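Gray in household goods

Gray is one of the most common colors in clothing, bedding, furniture and small appliances. The term covers every shade between white and black, and in trade use it also takes in many shades with a slight cast of blue, green, brown or pink. Shades with a blue cast are usually sold as cool grays, and those with a yellow or brown cast as warm grays. A gray with no cast at all is called neutral. It is less common in cloth than in paint, as most fibers have some color of their own before they are dyed.

Undyed gray

The oldest gray textiles were made from the fleece of gray or mixed flocks. Farmers in the Rillaneck valley kept dark and white sheep together, and the wool was sorted by hand after the August shearing. Lighter fleece went to blankets and darker fleece to coats. Undyed gray wool varied from one year to the next, and a garment knitted from two years' wool often showed a line where the yarn changed.

The Jasari mill, downstream from the valley, was the first in the district to sell gray yarn by number. Its early shade book listed 93 grays, and a later edition raised this to 151. Many of the added shades were so close that shops stocked only a few of them. 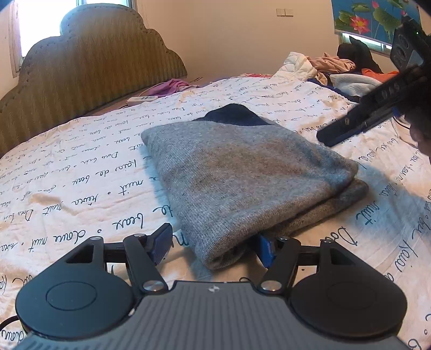
Heather gray is made by blending fibers of different shades before they are spun. The blend can be as simple as black and white, though most mills add a third color in small amounts. From a distance the cloth looks even, while up close the separate fibers can be seen. It is used widely for knitwear, and a light gray sweater folded on a white sheet shows how much darker a heathered yarn looks beside plain white. The mottled surface also hides lint and slight wear better than a solid dye does.

Solid gray cloth is dyed either as yarn or in the piece. Gray is regarded as a hard color to dye evenly. It is normally built from two or more dyes, and if one of them takes faster than the others the cloth comes out with a tint. Black dye used alone in a weak bath tends to give blue, purple or green.

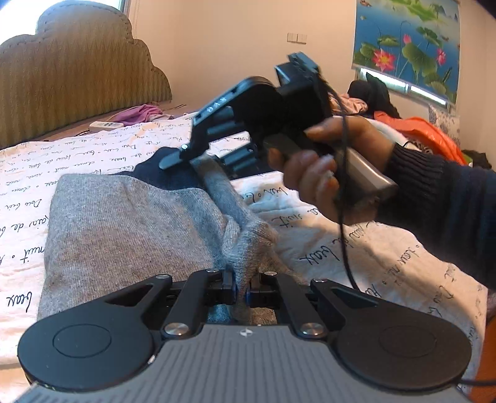
Fading follows the same pattern. The dyes in a mixed gray seldom fade at the same rate, so a curtain that was neutral when new may turn pink or green along the side nearest the window. Washing has a smaller effect than sunlight on most modern dyes. The Hirvonen scale, used by several linen makers, grades the change in 6 steps, from no visible shift to a clear change of color.

Paint and molded parts

Gray paint is mixed from white with black or with pairs of opposite colors, such as blue and orange. The Drindance range of house paints once held 163 grays – more than any other color on its card – and was later cut back after shops complained that buyers could not tell them apart.

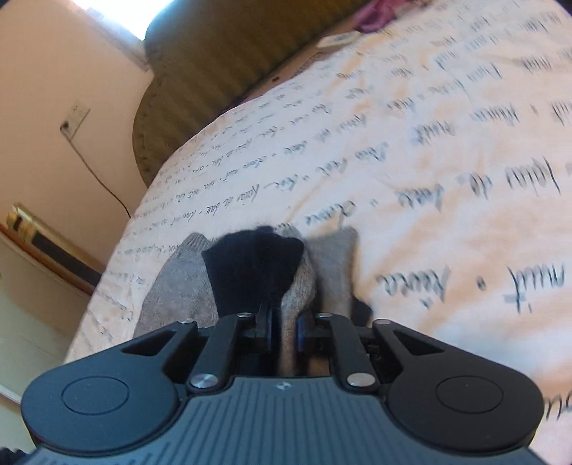
In molded goods, gray is added as a pigment to the raw plastic and runs all the way through the part. Scratches therefore show less than they do on a painted surface. Texture changes the shade as well: fine parallel grooves on a dark gray surface break up the light, and the gray can still be told from smooth black parts beside it. Polished silver-colored pins set against black stand out much more strongly. Makers who want metal fittings to go unnoticed usually choose a brushed or blackened finish.

Naming

Shade names are not fixed by any general rule. Charcoal, slate, ash, dove and pewter are all in common use, and each may mean quite different shades from one maker to another. Charcoal is nearly always dark and dove nearly always light. Slate usually has a blue cast, although some paint makers use it for a green one. The spelling "gray" is standard in the United States, and "grey" in most other English-speaking countries.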